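Home > Cleaning and Laundry > Odors

How do I get a basement smell out of board games and old plastic dishes?

Posted by toledo_marge

My aunt Edeltraud Aigner moved out of her house in Toledo in May and I ended up with most of what was on her basement shelves. It is mainly board games and puzzles, plus a stack of plastic dishes from the picnic set. The shelves were against an outside wall with a floor drain nearby, and the dehumidifier had been unplugged for who knows how long.

I can't find mold on any of it. I went over everything with a flashlight, inside and out. But it smells, and now the spare room smells too. The cardboard is the worst. The plastic is less strong but it has that stale taste to it, if that makes sense, and I would not eat off it the way it is.

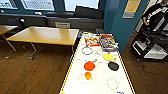

Two of the games, at the far end of the table.

What I have tried so far:

Left the lids off in the spare room with the window open. Helped for a day, then the smell came back when I closed the window.

Wiped one lid with a damp cloth and vinegar. The corner started to lift, so I stopped.

Sprayed the inside of a puzzle box with Stultent odor spray, which my neighbor swears by. Now it smells like a basement with flowers in it.

There are 22 games in all and I would like to keep most of them for when the grandkids visit. I don't want to spend a lot of money. Is there a way to do this at home, or does the smell stay in cardboard for good?

Also, does dish soap do anything for the plastic, or do I need something stronger?

paperdoll60

I sort donated books for our library sale, and musty cardboard is the same problem as musty books. You can usually get most of it out but it takes longer than people want it to.

First, stop using anything wet on the boxes. That means vinegar, sprays, wipes, all of it. The printed paper is glued over gray board, and the board soaks up water and holds it. Drying comes before anything else. If the boxes still have moisture in them from the basement, whatever you use on the smell will only work for a while, and that sounds like what happened when you shut the window.

Put them in the driest room you have, lids off, boxes standing open. Run a dehumidifier or the air conditioner and a small fan that is not pointed straight at them, or the lids will bow. Leave them 8 days before you decide anything. If the lids do curl a little, put them back on the bottoms overnight with a book on top.

After that, use a big plastic tote with a tight lid. I use the Plandus ones from the hardware store but any tote that closes well is fine. Pour plain clay cat litter (unscented) or baking soda into a couple of shallow pans on the bottom. Set a wire rack over them and put the game boxes on the rack, open, so that nothing touches the litter. Close it up and leave it. Stir the litter once a week and throw it out when you change it. Two weeks is enough for some boxes. The bad ones can take more than a month.

Take the insides out and do them separately:

Cards – fan them out and stand them loosely in the tote. Don't rubber band them.

Paper money and score pads – often the smelliest thing in the box. Score pads are cheap to replace, so I would just throw them out.

Folding boards – open them all the way. The cloth or paper hinge holds the smell.

Plastic pawns and dice – warm soapy water, rinse, dry on a towel. Keep any wooden pieces out of the water.

Cloth bags – wash them if they will take it.

If one box still smells after two rounds, check under the cardboard insert. I have found mildew on the underside of those more than once when the rest of the box looked clean. Pull the insert and recycle it, and bag the pieces instead. A box with mildew on the board itself should go in the trash. Keep the pieces if they wash clean.

And yes, keep them out of the spare room closet until you are sure. The smell will move into blankets.

Rick in Pillivgate

Put them in the sun. Works every time.

toledo_marge

Thank you both. I have started the drying part and will get a tote this weekend. Rick, I am a little afraid of fading the lids but I may try it on a puzzle I don't care about.

I went ahead with the plastic dishes in the meantime. Dish soap, hot tap water, and a soft brush because the smell seemed to sit in the grooves.
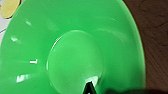 One of the green ones, close up.

I will say they are better. I still get a little of it if I put my nose right up to the plastic. The clear lids that go with the pitcher are the same as before.

paperdoll60

For the dishes, make a paste of baking soda and water, rub it on the bottoms and around any ridges, let it sit 20 minutes and rinse well. If that doesn't do it, soak them overnight in a sink of warm water with 2 cups of white vinegar, then wash again with soap. Do the soda and the vinegar on different days, they cancel each other out if you mix them.

Dry them completely before you stack them. Stacked plastic traps water between the pieces and you will get the smell right back. I put a paper towel between mine.

On the sun question, an hour outside on a dry day is okay for the bottoms of the boxes and the inserts. Keep the printed lids in the shade, reds go first. Bring everything in before evening when the air gets damp.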